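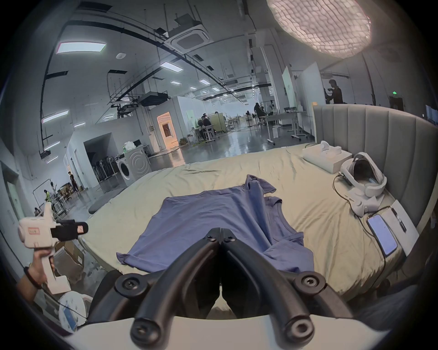 Week 6: Fabric care labels and what they do and don't tell you

A care label is a claim made by somebody who wanted to sell you the garment. Keep that in mind for the whole of this week. The symbols look official, and most students come into the unit treating them the way they'd treat a speed limit sign. They are closer to the serving suggestion on a cereal box. Take a plain blue T-shirt like the one crumpled on the bed, creases right across the body. The label may tell you to wash it cold, dry it in the shade and use a warm iron. It won't tell you whether the person who wrote that tried anything hotter.

These notes go with the lecture and don't replace it. The reading by Nam-gil Hwang is in the unit folder. Read it before the tutorial. It is short, a bit grumpy, and better than the textbook chapter.

1. Where the instructions come from

There are three ways a label can end up saying what it says.

The first is testing. Somebody washes samples of the finished garment over and over, measures them, checks the colour and writes down the harshest treatment the garment survived. This costs money, and it has to be done again when the supplier of the cloth changes.

The second is borrowing. The maker knows the cloth is cotton, looks up what other cotton shirts say and copies it. Often this works well enough. It falls over when the thread, the print or the trim is made of something else.

The third is hedging. The maker picks the gentlest wash they think a customer will put up with, so that any damage can be blamed on the customer. Hwang calls this "defensive labelling" and thinks it accounts for most of what we see in shops. I think he's probably right, but notice that he doesn't have the figures to prove it. He looked at labels from one retailer and spoke to people in the trade. That is a decent start, and it is still one retailer.

You can't tell which of the three you are looking at by reading the label. A tested label and a copied one are printed in the same ink.

2. Low-temperature washing

Cold washing has been sold to us on three grounds: it saves power, it protects colour and it cleans as well as warm. These are separate claims and you should mark them separately.

The power claim is the strongest. In a machine that heats its own water, most of the energy in a warm wash goes into the heating. Take away the heating and you save most of it. How much money that means for a household depends on the tariff, the machine and how often they wash, so be wary of any leaflet that gives you a single dollar figure.

The colour claim is reasonable. Dye tends to come out faster in warmer water, and dark and bright cottons show it most. But rubbing matters too, and an overloaded drum will rub a shirt pale along the seams at any temperature.

The cleaning claim is where I'd slow down. Modern detergents do a good job on sweat and light food stains in cool water. They do less well on body oils, sunscreen and anything greasy, and those build up over many washes. A shirt can look clean and smell fine until it warms up on somebody's back. If a study only scores stains by eye after one wash, it has nothing to say about this.

3. The Julten trial

You will be asked about this one, so read it carefully. Julten makes a liquid detergent, and the trial report says it was "preferred by 600 households". Most summaries stop there.

Further in, the report says that 1,258 households were sent the product. The 600 are the ones who filled in the form and said they liked it. We are not told how many filled in the form and said they didn't, or how many never wrote back. Without those numbers, "preferred" doesn't mean much. It could be 600 out of 610 replies, or 600 out of 1,200. Those are very different results and the wording covers both.

There is a second problem. Nobody in the trial was given anything to compare it with. They got a free bottle of detergent, used it and were asked whether they preferred it. Preferred it to what? Presumably to whatever was under the laundry sink, but the form doesn't say so.

I'm not suggesting the product is bad. It may be very good. The trial just can't tell us.

4. Shrinkage

Cotton knits shrink mainly because they were stretched while they were being made, and washing lets them relax. Most of it happens in the first few washes. Heat and tumbling speed it up. After that the garment may twist, which people often mistake for shrinking. If the side seam of an old T-shirt has wandered round to the front, that is the knit twisting.

"Pre-shrunk" is a word to be careful with. It usually means the cloth was treated so that it will shrink less than it otherwise would. It doesn't mean it won't shrink at all, and unless a figure is given you have no way of holding anyone to it.

The Vistmont school uniform case is our example. The supplier told parents the polo shirts were pre-shrunk. Parents complained they got shorter. The supplier replied that the shirts had been washed too hot, pointing to a care label that said 34 degrees. Have a look at your own machine at home and see whether it has a 34 degree setting. Mine goes 20, 30, 40. A parent who rounded down was fine and a parent who rounded up was at fault, and I can't find anything in the case papers to show that the supplier had measured what happened at either.

The school's own check was no better. They measured shirts that had already been worn for a term, with nothing on record about what size they started at. A shirt marked size 12 can vary quite a lot before it has been near water. Without a "before" measurement, the "after" measurement is only a number.

5. Softeners and dryer sheets

Briefly, because the lecture ran over last year. Softener leaves a coating on the fibre. The coating makes cloth feel smoother and cuts static. It can also make towels soak up less water. Gurnomex claims its softener "extends the life of everyday clothing", and the evidence offered is that treated cloth felt softer to a panel. Softness and lifespan are different properties. Measuring one tells you nothing certain about the other, and you should say so in one sentence and move on if this comes up in the exam.

6. How to read a laundry claim

Work through these in your own words for the assignment. Don't just copy the list into your answer, as several people did last time.

What was measured, and is it the thing being claimed?
Was there a comparison, and was it a fair one? Plain water is a useful comparison and is left out surprisingly often.
How many washes? One wash is hardly ever enough.
Who dropped out or didn't answer?
Was the cloth like the cloth people really wear? Test swatches are flat, new and all one colour. Clothes have collars, cuffs, prints and pockets with tissues in them.
Who paid? A company paying for a study doesn't make it wrong. It should make you read the methods section twice.

7. For the tutorial

Bring one cotton garment you've owned for at least a year, with the label still readable. If you cut your labels out, borrow something. Write down the care instructions and next to them what you do in practice. Most of you will find a gap. Be ready to say whether the garment is any worse for it and, more to the point, how you would know.

Measure it flat, from the highest point of the shoulder to the hem, and across the chest just under the arms. Smooth the creases out with your hand first but don't pull. Measure three times and keep all three readings, even the one that annoys you. We'll use the spread in your own readings to decide how small a change in length anyone in the room could hope to detect. In past years that has been enough to sink a couple of published claims, including one in the textbook.

Bring a soft tape measure if you have one. There are spares in the front drawer, but two of them have stretched.

Reading: Hwang, "What the Label Leaves Out" (unit folder). Optional: the Sung wash trials, tables only. The discussion section at the end claims more than the tables show, and spotting where it does so would be good practice for the assignment.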